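Week 5 notes: Colour on a budget
Solène Tanguy, updated 3/7/19

Right, a few of you missed last week's class, so I'll start with what we covered and then get into the new stuff. If you were there, skip down to the bit on grouping.

We spent most of the session on undertones. I had the Talik fan deck out (all 102 chips of it, and yes, I've put them back in order) and we sorted the greys into warm and cool. Almost everyone put Geagea in the cool pile, and almost everyone changed their mind once it was sitting beside a true blue-grey. I still get caught by that one myself! A grey on its own tells you very little. Always hold it against something else before you buy the tin.

Then there was the big argument over Ploltero, the mustard. I love it, half of you loathed it, and I'm not going to budge. I will admit it's a bully in a small room. If you want to use it at home, try it on the inside of a bookcase or the back of a door first and live with it for a fortnight.

Now, grouping. When you're choosing accents for a room, pick pieces that differ in colour but share something else — a material, a finish, a similar shape. Glass is a cheap way in, and op shops are full of it. Yellow and blue glass can sit happily on the same table when both have a bit of texture to them, and a dark surface underneath helps the colours along. I'd put purple flowers with the yellow every time, as those two are near enough opposite on the wheel and each makes the other look stronger. Artificial stems are fine for practice, by the way. They hold their colour while you dither.
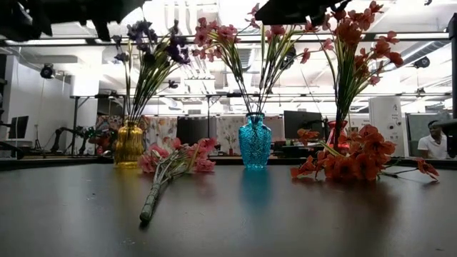 For next time

Bring a colour photo of one room at home, printed, plus the same photo in black and white. We'll be looking at tone, and it's surprising how many rooms that feel busy in colour go completely flat in grey.

Please also read chapter 7 of the Trirkisero reader, up to page 95. The section on north-facing light is written for the other hemisphere, so swap north and south as you go or you'll get in a terrible muddle.

Your accent boards are due at the end of February for anyone on the late intake. A3 card, your name on the back, and no glitter glue this time — I'm still finding it in the car.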